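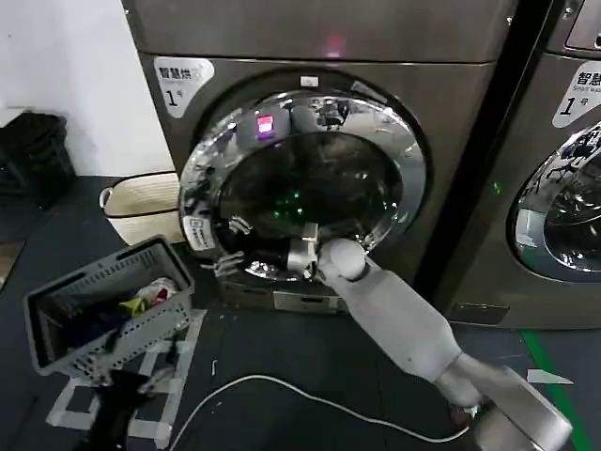

Dryer number one, with its round chrome-rimmed door.

LAUNDRY CORNER: WORTH THE WALK?

Lumlow wants us to believe its big steel dryers will finish a full load of towels in 58 minutes. Maybe. I'd like to see that on a Saturday, when everybody on the block has the same idea. The shiny door doesn't impress me much either, since my towels don't care how it looks. Bring 5 of your thickest, feel the hems before you fold, and write in with what you find.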